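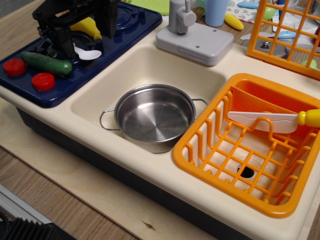 Little pot in the little sink, orange dish rack on standby.

July 2023

So we've been in the new apartment for a whole month now and I finally want to write about the thing I've been boring all my friends with, which is dishes. Doing them by hand. On purpose! Well, sort of on purpose. The place on Grekier Street came with big windows, a bathtub you can lie down in, and no dishwasher, and I fell so hard for the bathtub that I didn't notice until we'd signed.

I had a dishwasher for most of my adult life and I was terrible at it. I'd run it half full, forget to empty it, then stack dirty plates on the counter while the clean ones sat inside for two days. The first week here I was grumpy every single night. By the second week I had opinions about sponges.

My rules, if you can call them that. Glasses go first while the water is still nice and clean, then forks and spoons, then plates, and the greasy pan goes dead last. I grew up doing it this way and assumed everybody did, until I watched my husband start with the lasagna dish (we had a talk). I fill a bowl with hot soapy water and wash out of that, because leaving the tap running makes me feel guilty, and because the hot water in this building has moods.

The drying rack was a whole saga. The first one I bought was a folding thing called a Drusodeck and I really wanted to love it. It looked great in the store! But it held 4 plates if you were lucky, and bowls slid right off the end. It lives under the bathroom sink now with the spare shampoo. I replaced it with a plain wire one from Runo, the hardware store on the corner, and it has been perfect. Ugly, but perfect. I put a folded towel underneath and swap it out every morning.

Soap: I use the cheap green stuff. I tried a fancy solid dish block for a while and it smelled amazing, like oranges and a clean hotel, but it turned to mush in its saucer and I spent more time rinsing the saucer than the plates.

What surprised me is that I kind of like it now. It takes the length of 2 podcasts segments or one phone call with my sister, and then the kitchen is done and I can go read in that ridiculous bathtub. I've also stopped using so many cups. When you know you're the one who has to wash it, you hang on to your coffee mug all day.

My husband still wants one of those countertop machines and we've agreed to talk about it again in October, when the holiday cooking starts creeping up on us. I'm voting no. I might cave after the first big roast, though, so ask me then.

Next time I'll write about the balcony tomatoes, which are doing badly. If you have a sponge you swear by, please leave it in the comments!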